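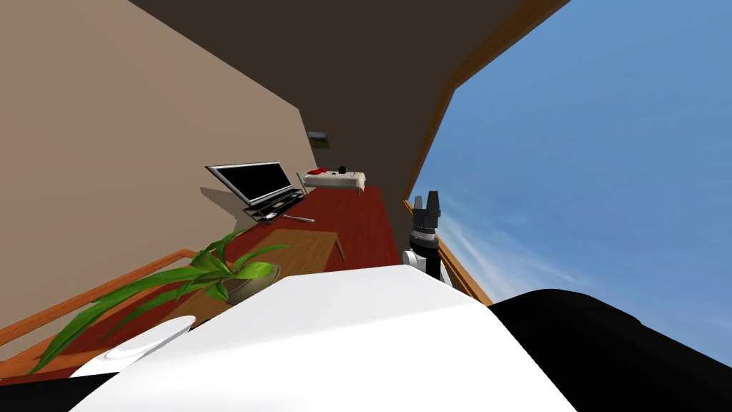

7장. 시야 기울어짐과 상향 고정 오류 처리

7.1 적용 범위

본 장은 Sustia 시뮬레이터의 실내 장면에서 로봇 시점 화면이 옆으로 기울고 팔이 위를 향한 자세에서 내려오지 않는 경우의 처리 절차를 다룬다. 대상은 제어 모듈 Gelia를 연결하여 사용하는 구성이다. 화면만 기울고 팔 명령이 정상적으로 수행되는 경우에는 7.4절만 따른다. 실물 로봇에서 같은 증상이 나타나면 이 절차를 적용하지 말고 비상정지 후 현장 안전 담당자에게 인계한다.

7.2 증상 확인

다음 항목 가운데 둘 이상이 해당하면 본 오류로 판단한다.

- 벽과 천장이 만나는 선, 창틀, 탁자 가장자리가 모두 같은 쪽으로 기울어 보인다.
- 그리퍼 손가락이 천장 또는 창 쪽 위를 향하고 있으며, 하강 명령을 보내도 관절값이 변하지 않는다.
- 로봇 몸체가 화면 아래쪽을 크게 가려 탁자 앞쪽의 물체를 확인하기 어렵다.
- 상태 창에 '자세 기준 불일치' 경고가 표시된다.

장 첫머리의 화면에서는 그리퍼의 짧은 검은색 손가락이 창밖 하늘을 배경으로 위를 향해 있고, 흰 팔 부분이 앞쪽을 넓게 덮고 있다. 방 전체가 함께 기울어 보이므로 물체 하나의 배치가 틀어진 경우와 쉽게 구별된다. 액자나 모니터처럼 한 물체만 기울어 있다면 장면 파일의 배치 오류이며, 5장의 절차를 따른다.

참고: 경고가 표시되지 않더라도 앞의 세 항목 중 둘이 해당하면 본 절차를 시작한다. 구버전 Gelia에서는 경고가 로그에만 기록되고 상태 창에는 나타나지 않는다.

7.3 작업 전 정지

주의: 기울어진 상태에서 '원점 복귀'를 누르지 않는다. Gelia는 잘못된 기준 좌표로 경로를 계산하며, 팔이 탁자나 창틀을 관통하는 경로가 만들어질 수 있다. 실물 로봇이 같은 세션에 연결되어 있으면 그 경로가 그대로 전송된다.

1. 실물 연결 표시등이 꺼져 있는지 확인한다. 켜져 있으면 [연결] 메뉴에서 '실물 분리'를 선택하고 표시등이 꺼질 때까지 기다린다.

2. [실행] 메뉴에서 '일시정지'를 선택한다. '중지'를 선택하면 현재 관절값이 지워져 원인을 확인할 수 없다.

3. 명령 대기열을 연다. 대기 중인 명령이 있으면 모두 선택하여 보류로 바꾼다. 삭제하지 않는다.

4. 화면을 저장한다. 로봇 시점과 외부 시점을 각각 한 장 이상 저장하고, 파일 메모에 마지막으로 보낸 명령의 이름을 적는다.

5. 로그 창에서 '내보내기'를 누른다. 저장 구간은 오류 발생 전 4000프레임으로 지정한다. 기본값은 이보다 짧아 몸체 자세가 처음 어긋난 지점이 빠질 수 있다.

참고: 로그를 내보내는 동안 진행 막대가 멈춘 것처럼 보일 수 있다. 창을 닫지 않는다.

7.4 몸체 자세와 카메라 자세의 구분

화면이 기울어 보이는 원인은 두 가지이다. 로봇 몸체가 실제로 기운 경우와, 몸체는 바로 서 있으나 카메라 좌표계만 회전한 경우이다. 로봇 시점 화면만으로는 둘을 구분할 수 없다. 반드시 외부 시점과 수치를 함께 확인한다.

1. [보기] 메뉴에서 '외부 시점'을 선택한다.

2. 로봇 받침이 바닥면과 평행한지 확인한다. 바닥 격자를 켜면 판단하기 쉽다.

3. [상태] 창의 '몸체 롤'과 '카메라 롤' 값을 읽고 작업 기록지에 옮겨 적는다.

4. 두 값을 다음과 같이 판정한다.

- 몸체 롤이 0에 가깝고 카메라 롤만 큰 경우: 카메라 좌표계 오류. 5번 단계로 간다.
- 두 값이 모두 크고 서로 비슷한 경우: 몸체 자세 오류. 7.5절로 간다.
- 두 값이 모두 0에 가까운데 화면이 기울어 있는 경우: 표시 갱신 오류. 화면을 새로 고친 뒤 2번 단계부터 다시 한다.

5. [카메라] 탭에서 '장착 기준 다시 읽기'를 누르고, 로봇 시점으로 돌아가 바닥과 벽의 경계를 확인한다. 화면이 바로 잡혔고 팔 명령도 정상이면 7.6절로 건너뛴다.

주의: 카메라 롤 값을 손으로 입력하여 화면을 맞추지 않는다. 화면은 바르게 보이지만 물체 위치 계산에는 어긋난 기준이 계속 쓰인다. 주전자나 접시처럼 탁자 위에 놓인 물체를 집을 때 손가락이 상판과 충돌하는 원인이 된다.

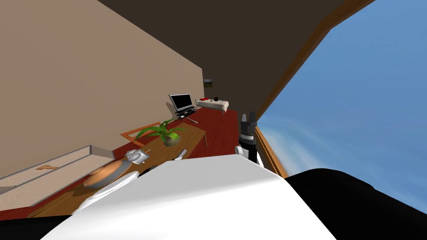
7.5 몸체 자세 오류와 상향 고정 해제

몸체 자세 오류가 발생하면 Gelia는 보호 동작으로 팔을 들어 올리고 하강 명령을 거부한다. 이를 상향 고정이라 한다. 위 화면과 같이 그리퍼의 손가락이 천장 쪽을 향한 자세에서 관절값이 변하지 않으면 상향 고정 여부를 먼저 조회한다. 자세만 보고 고정 상태로 단정하지 않는다. 정상 대기 자세에서도 손가락이 위를 향할 수 있다.

1. Gelia 콘솔에서 '보호 상태 조회'를 실행한다. 결과가 '상향 고정'이 아니면 8장의 통신 점검으로 넘어간다.

2. 어깨 관절값을 확인한다. 110도를 넘으면 해제 명령이 거부된다. 이 경우 '관절 단독 이동'에서 어깨만 선택하고 한계 안쪽으로 조금씩 되돌린다. 손목과 그리퍼는 선택하지 않는다.

3. 탁자 위 물체의 충돌 판정을 켠다. Palumbo 장면은 화분 잎의 충돌 판정이 기본으로 꺼져 있으므로 물체 목록에서 따로 켜야 한다.

4. 팔과 탁자 사이의 여유 거리를 측정한다. 200mm 미만이면 팔을 내리지 말고 받침을 뒤로 옮긴다. 받침 이동은 '순간 배치'로만 한다. 주행 명령은 기울어진 기준을 그대로 사용한다.

5. [몸체] 탭에서 '바닥면에 정렬'을 누른다. 정렬이 끝나면 몸체 롤과 카메라 롤이 모두 0에 가까운지 확인한다.

6. '상향 고정 해제'를 누르고 확인 창에 작업자 이름을 입력한다. 해제 기록은 로그에 남으며 지울 수 없다.

7. 일시정지를 풀고 속도를 최저로 설정한다. 어깨, 팔꿈치, 손목의 순서로 한 관절씩 움직여 본다. 어느 관절이든 명령과 반대 방향으로 움직이면 즉시 일시정지하고 7.7절로 간다.

주의: 5번 단계를 마치기 전에 고정을 해제하지 않는다. 몸체가 기운 채로 해제하면 팔이 화면상의 아래쪽이 아니라 몸체 기준의 아래쪽으로 내려간다. 탁자 가까이에 놓인 물체가 밀려나거나 그리퍼가 로봇 몸체와 접촉할 수 있다.

참고: '바닥면에 정렬'이 회색으로 표시되어 누를 수 없으면 받침이 바닥면 아래로 파고든 상태이다. 받침 높이를 장면 기본값으로 되돌린 다음 다시 시도한다.

7.6 복구 확인

1. 로봇 시점에서 탁자, 창틀, 바닥 경계가 정상 방향으로 표시되는지 확인한다.

2. 그리퍼를 빈 공간에서 한 번 열고 닫는다. 양쪽 손가락의 위치값이 함께 변해야 한다.

3. 보류한 명령을 하나씩 재개한다. 오류 직전에 보낸 명령은 마지막에 재개하며, 그 앞에서 화면을 한 번 더 저장한다.

4. 무부하 반복 시험을 실행한다. 3000프레임 이상 경고 없이 진행되면 복구된 것으로 본다.

5. '실물 분리' 상태는 그대로 둔다. 재연결은 시험 로그를 검토한 사람이 따로 승인한 뒤에 한다. 오류를 처리한 작업자 본인이 승인하지 않는다.

시험 도중 같은 증상이 다시 나타나면 장면을 초기화하지 말고 7.3절 2번 단계부터 반복한다. 초기화하면 증상은 사라지는 경우가 많으나 원인이 된 명령이 대기열에서 함께 지워진다.

7.7 해결되지 않을 때

7.5절을 두 번 수행해도 고정이 해제되지 않거나 관절이 반대 방향으로 움직이면 작업을 멈추고 다음 자료를 Murden 기술지원으로 보낸다.

- 7.3절에서 저장한 화면과 로그 파일
- 작업 기록지(몸체 롤, 카메라 롤, 어깨 관절값 포함)
- 사용 중인 장면 파일 및 수정한 물체 목록
- Gelia 설정 파일. 설정을 기본값으로 되돌리기 전의 파일이어야 한다.

제목에는 '상향 고정'과 장면 이름을 적는다. 실물 로봇이 연결된 상태에서 오류가 났다면 제목 맨 앞에 '실물'을 붙인다. 접수 담당은 Yareli Espinoza이며, '실물' 표시가 있는 건부터 처리한다. 회신을 받을 때까지 해당 세션의 Sustia와 Gelia를 업데이트하지 않는다.

문의: Murden 기술지원 | © Murden. 무단 전재 및 배포 금지 | 맨 위로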